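Zirnura

Quiénes somos

Zirnura es una escuela taller de carpintería y ebanistería. Enseñamos a fabricar, ajustar y restaurar puertas, ventanas y muebles de madera maciza, y mantenemos un taller propio que acepta encargos de particulares y de estudios de arquitectura. La escuela y el taller comparten edificio, máquinas y, en buena parte, profesorado.

Historia

El edificio fue el aserradero Plimier hasta que la familia cerró el negocio. Quedó vacío varios inviernos y, cuando lo alquilamos, la nave grande tenía media cubierta en el suelo. La primera promoción entró en diciembre, con dos bancos de trabajo, una sierra de cinta de segunda mano y una estufa que calentaba solo a quien se sentaba encima. Eran 5 alumnos. Dos de ellos siguen con nosotros: uno lleva el almacén de madera y la otra imparte el módulo de ensambles.

Durante los primeros años solo dimos cursos de tarde para aficionados. El programa profesional llegó después, a petición de varios talleres de la comarca que no encontraban oficiales capaces de colgar una puerta sin que rozara. Seguimos dando los cursos de tarde, en grupos pequeños y con material incluido.

Qué enseñamos

El programa profesional dura dos cursos. El primero se dedica a la madera y a la herramienta manual: lectura de la veta, secado, afilado, cepillado, trazado y ensambles básicos. No se toca la tupí hasta el segundo trimestre. El segundo curso es de obra: cada alumno fabrica una mesa, una ventana practicable y una puerta completa con su cerco, y las monta en un hueco real del edificio.

Hay además tres cursos monográficos a lo largo del año:

Restauración de carpintería exterior. Masillas, injertos, sustitución de piezas podridas y acabados al aceite.

Chapa y marquetería. Corte, encolado en prensa y reparación de chapas levantadas.

Herrajes y ajuste. Bisagras, pernios, cerraduras embutidas y cierres de ventana antiguos.

Las personas sin experiencia pueden matricularse en cualquiera de los cursos de tarde. Para los monográficos pedimos saber afilar un formón y manejar un serrucho de costilla.

El taller

Trabajamos sobre todo con roble, castaño, pino y fresno. Compramos la madera en tablón, la apilamos bajo cubierta y la usamos cuando el higrómetro da una lectura aceptable. El almacén tiene 177 tablones inventariados, cada uno con su ficha de procedencia y fecha de entrada. Los alumnos aprenden a rellenar esas fichas en la primera semana.

Los encargos pasan por la oficina de Yoon-hee Kwak, jefa de taller, que visita la obra, toma medidas y firma el presupuesto. El plazo habitual para una puerta interior a medida es de ocho semanas. Las restauraciones se presupuestan pieza a pieza, una vez desmontada la carpintería. No fabricamos muebles de tablero aglomerado ni colocamos suelos laminados.

Puertas de cuarterones
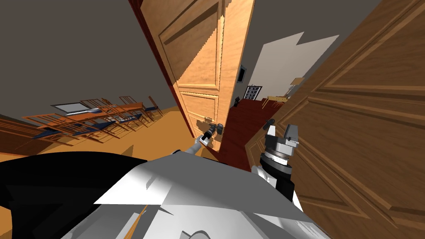

La puerta de cuarterones es el trabajo que más nos piden y también la prueba final del segundo curso. Los largueros y travesaños se ensamblan a caja y espiga. Los cuarterones van sueltos en la ranura, sin cola, para que puedan moverse con la humedad sin abrir el bastidor. Las molduras se sacan con cepillo en las piezas de restauración, donde hay que copiar un perfil existente, y con fresa en la obra nueva.

Para el archivo de perfiles contamos con la colección Ardeleanu, cedida a la escuela por los herederos de un ebanista que trabajó en la región toda su vida. Son 73 muestras de moldura con su plantilla y, en muchos casos, con la cuchilla original. Se pueden consultar con cita previa y admitimos visitas de otros talleres.

Profesorado y colaboraciones

El equipo docente lo forman oficiales en activo que dan clase parte de la semana y trabajan en obra el resto. Mantenemos un convenio de prácticas con Pretico, empresa de rehabilitación de viviendas, que recibe cada primavera a los alumnos de segundo. Las prácticas son remuneradas y duran diez semanas.

Matrícula y visitas

El plazo de inscripción para el programa profesional se abre en mayo. La selección consiste en una entrevista y un ejercicio de trazado de dos horas. Hay becas parciales, que se solicitan en el mismo formulario. Para los cursos de tarde basta con reservar plaza en la secretaría.

El taller se puede visitar por la mañana, avisando antes por teléfono. Rogamos venir con calzado cerrado. El acceso para vehículos de carga está por la parte trasera, junto al antiguo muelle del aserradero.

Página actualizada el 22 de agosto de 2018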